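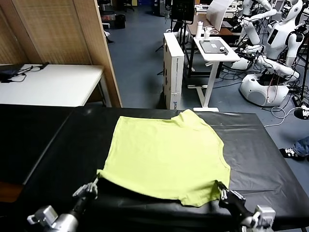 Yellow-green T-shirt laid out flat on the table

Home and Shed: Making Life Harder for Burglars
Posted 1/8/21

We had our place in Quintana broken into the year before last, while we were two doors down at a birthday afternoon tea, and I have been meaning to write all this down ever since. The whole business cost us $886 in excess and odds and ends that weren't covered, plus a jar of coins and my late mother's carriage clock, which I still look for on the shelf when I want to know the time. So these are the things we do now, some of them my own idea and a good many pinched from neighbours, my sister-in-law and the lovely constable who came out to dust the laundry door.

Start at the back

Everybody fusses over the front door (I did too, I had a brass chain on it!) and then leaves the laundry door with the same little lock it had when the house was built. Walk around the back of your own place one evening and pretend you've lost your keys. Which way would you get in? Ours took me less than a minute with the bathroom window, and I am not a nimble woman.

We changed the laundry door over to a Lokus deadlock, which was $137 at the hardware shop, and my husband fitted it himself with a chisel and a fair bit of muttering. Check the strike plate while you're there. Ours was held on with two screws no longer than my thumbnail, so he swapped them for long ones that go right through into the stud. If you live with anyone who might need to get out quickly at night, keep a key where they can reach it, but well away from any glass.

Sliding windows and doors

A length of dowel cut to fit the bottom track is still the cheapest thing going. Cut it a whisker short so you can lift it out without breaking a nail, and paint the end a bright colour so you notice when someone's left it out. For sliding doors that lift off their runners, ask the hardware shop for anti-lift blocks.

Give the tracks a vacuum before you start. I pulled out enough dog hair to knit another dog.

The garden side of things

Prune anything that hides a window, down to sill height or thereabouts. I was sorry to do it to the camellia, but she came back beautifully. Gravel under the side windows makes a good loud crunch, and a prickly old rose does the rest. Wheelie bins are worth a thought too, as they make a very handy step. Ours live behind the side gate now, with the gate padlocked.

Ladders should be locked up or chained lying down along a wall. The same goes for spades, crowbars and the good secateurs.

Valuables and where to put them

Please don't use the top drawer of the bedroom dresser! That was the first place they went. The freezer and the biscuit tin are well known as well, I'm told. We bought a small Grivard safe for $968, bolted to the slab at the bottom of the linen cupboard, and I was quite cross about the price until I put my rings in it and slept properly for the first time in months. If a safe is out of the question, spread things about the house so they aren't all together.

Take photos of jewellery beside a ruler, and of the serial number on anything with a plug. Email them to yourself. Our contents policy had a limit of $3,000 on jewellery unless each piece was listed, and I only found that out on the phone afterwards, standing in the kitchen with a cold cup of tea.

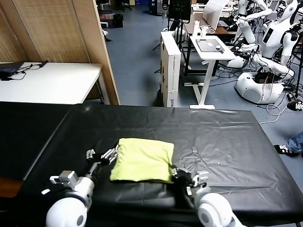 Before you go away

Stop the mail, and ask a neighbour to park in your driveway now and then. A couple of lamps on timers, set to come on at slightly different hours, will do more than one porch light blazing all day long. Turn the ringer down on the home phone if you still have one. And save the beach snaps until you're back, particularly in December when half the street is empty.

Our Camari alarm has a setting that texts my phone, and I'll confess it has mostly told me about the cat.

If it does happen to you

Don't go in if you think someone might still be there. Ring from next door and wait. Once the police have been, try not to tidy until they say so, and that includes wiping down the bench, however much you want to. Ring the bank next if a purse or any paperwork is gone, then the insurer, and have the locks changed the same day if keys are missing.

Then put the kettle on and ask somebody over. I had a friend stay two nights on the sofa bed, and she brought a lasagne.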